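Category: Lakes & Day Trips / Zuduvville

Lake Kiltlow: your questions, answered

I get the same emails about the lake every week, so I finally put my replies in one place!

Where is it?
On the north side of Zuduvville, a short walk from the old market. Just follow Wojcik Street downhill until you hit water.

Can I buy food there?
There's a kiosk by the boathouse, but it closes early (I've gone hungry more than once). I'd grab something in town first.

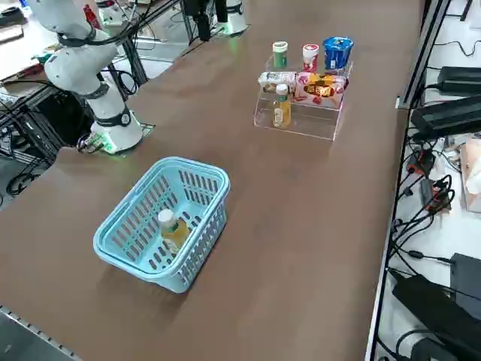 Snacks and drinks on the rack, blue basket alongside.

How long is the walk around?
The loop path is 3084 meters and mostly flat. I take it slow and stop at every bench, so don't go by my times.

Is there a legend?
Of course there is! A bell is supposed to lie at the bottom, and you'll hear it on still nights in August.

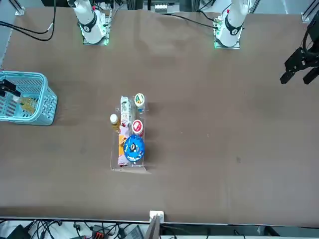
I've sat out there plenty of evenings and only heard frogs, but my friend Rowena Estrella swears by it.

Can I get to the island?
Yes, bus 19 stops right at the ferry dock, and the boat goes over all summer.
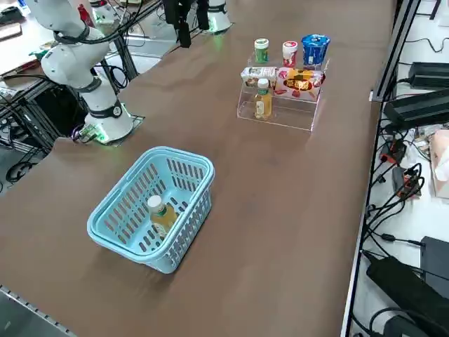
Picnics are allowed anywhere on the east lawn, and I think that's the nicest side at sunset. Grills aren't. Bring a plastic basket like the light blue one here, with slots in the sides, and you can shake the sand out before you head home.

Recent posts
Zuduvville's old market on foot
The Dutero ferry timetable
Where to see herons

© Maya Farah | Contact | Back to top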